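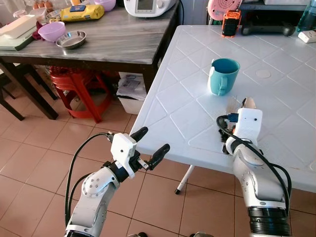 Two arms, one mug. The Keane kit from Lokton on the white plastic table.

1/ I promised a longer report about the Keane two-arm kit, so I write it as a thread. I have used it since January for small kitchen tasks. I paid for it myself, and Lokton does not see this text before you.

2/ First the money. The kit with both arms, both grippers and the cables cost me 833 euros per month on the rental plan. The smaller plan has one arm for 505. I took the bigger one, and for dishes and cutlery I would take it again.

3/ Setup was slower than the manual says. The manual says one afternoon. I needed 2 full days, and most of the second day went to calibrating the left wrist. The steps are all written down, but the order of the chapters is strange.

4/ The grippers are the best part of the kit. The fingers are thin enough for cutlery, and you can set the closing force in small steps. For forks I stay at 33 percent. Higher than this, the handle turns in the fingers when the wrist moves. 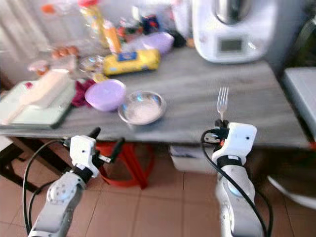 Fork in the right gripper, tines up. Left one is free.

5/ Handing over from one arm to the other is still difficult. The software from Vultska, which comes with the kit, plans each arm well alone. When both arms come near the same object, it becomes very careful and sometimes stops to think for a long time.

6/ The cables. They go outside of the arms in big loops, and I would like to have them inside. In three months I had to stop the program several times to free one. Mustwood sells a set of clips for this, and I have ordered it, but I can not say yet if it is good.

7/ Please also think about your table before you order. Textured plastic is fine for a mug. For flat things like a spoon I had to teach the approach again, with a lower angle and less speed.
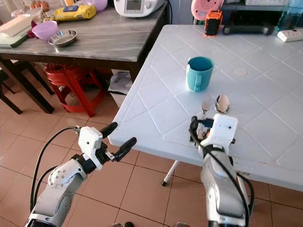
Mustwood answered under the post about cables that their clips fit the forearm but should not be closed over the wrist joint, and that people who do this lose part of the rotation.

8/ Thank you, this is good to know before the package comes. Then I will leave the wrist free and fix only the lower part.

9/ Support from Lokton answers by email, usually the next working day. The answers are polite and correct, but they ask for the log file every time, so attach it to your first message.

10/ I keep the rental until summer. If you have questions about the force settings, write them under this post and I will try to answer in the evening.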